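Rorkley soap maker to drop plastic wrap before Christmas

October 20, 2023

Kuvel, the soap and household goods firm based in Rorkley, is to stop using plastic film on its multipacks from December.

The company said its bars would be sold in plain card cartons, with no inner wrapper. The change covers everything made at the Rorkley site, including the own-label soap it supplies to independent shops and guest houses.

Managing director Ibrahim Bassey said customers had been asking for it for a long time.

"We get letters, and people hand the film back to our drivers," he said. "The difficulty was keeping the bars from drying out in the box. We tried 7 kinds of card before we found one we were happy with."

The new cartons will be made by Eskola, which already prints the company's labels. They will be glued with a starch paste and can go in household paper recycling.
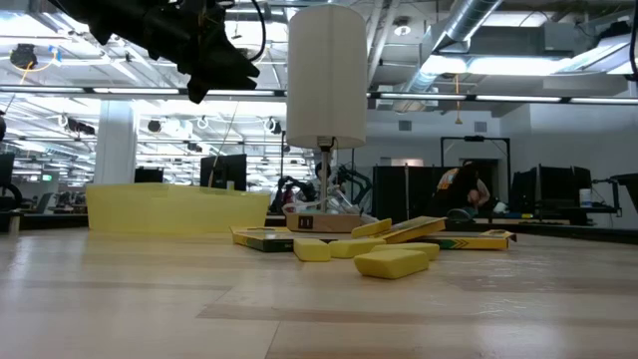
Prices will stay the same until the spring, when the firm carries out its usual review. Mr Bassey said the card cost more than the film but packing was quicker, and he expected the two to balance out over the year.

Kuvel employs 50 people in Rorkley. No jobs are affected by the change, although two of the wrapping machines will be sold and staff who work on them will move to the carton line.

Shops still holding stock in the old packaging have been told they can sell it as normal. The firm will not be taking any of it back.

A trial at the Gerkex farm shop over the summer used 1000 of the new cartons. Staff there reported a few crushed corners in deliveries, and the lid has been made slightly deeper as a result.

Refills of washing-up liquid and laundry powder are not part of the plan. Mr Bassey said the company would look at those next.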